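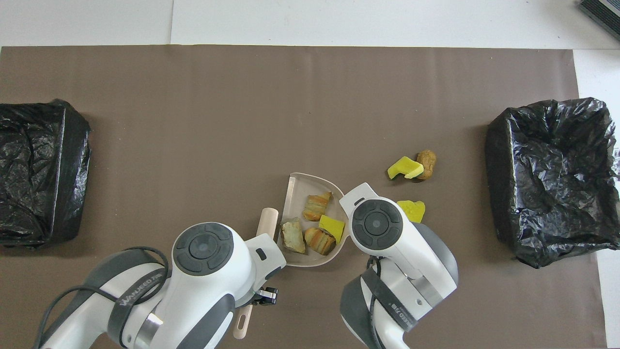
Gridwood Table Clearing

README, last updated 17 June 2025

Two-arm recordings of bread and sponge scraps being cleared from a paper-covered tabletop with a dustpan, with lined bins on either side. We started this at Stesine because the packing crew spends so much of each shift bent over crumbs, and we're really excited to see how much of that the arms can take on!

Contents
651 episodes in total
600 for training, the rest held out
10 operators, all from the packing crew

What changes for the crew
Clearing stays on the shift sheet, but one person now looks after the arms and swaps the bin liners while the others keep packing. Everyone who operates gets paid training time. Pascal Marchal ran the first sessions and wrote the operator notes (read them, they're great).

Known gaps
Torn sponge is harder to pick up than bread, and the grip labels for it are patchy. Lighting is the same throughout. Coltus loader only for now; a plain export is planned for August.

Questions and corrections: open an issue and tag it "clearing".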